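Stories > Short Fiction > The Green Cloth
Search this magazine Go

My aunt bought the flowered seat in Florholm, the winter she gave up the shop, and she always said the blossoms were chrysanthemums and that anybody who called them daisies could sit on the floor. So on Saturday, with the orchids leaning in from the side as if they had opinions, I took the green cloth to it. 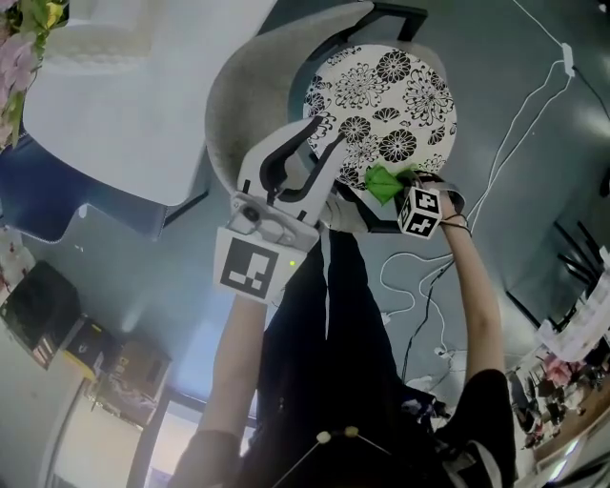 Page 7

It was the good cloth, the soft one from Porent, and I went gently along the edge where the gray shell curves round, the way she taught me — small strokes, and never across a petal. She claimed the pattern went back to 1870, though she claimed that of most things she loved, including the soup. I pinched the cloth up in the middle and it opened at the top like a lettuce, and I thought how she would have laughed and told me to get on with it.

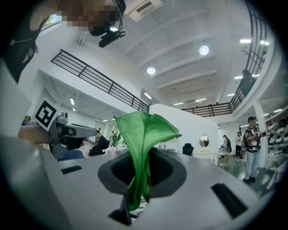 The Letter from Cladlow

It came at 7, while I was folding the cloth, and it smelled of her hand cream.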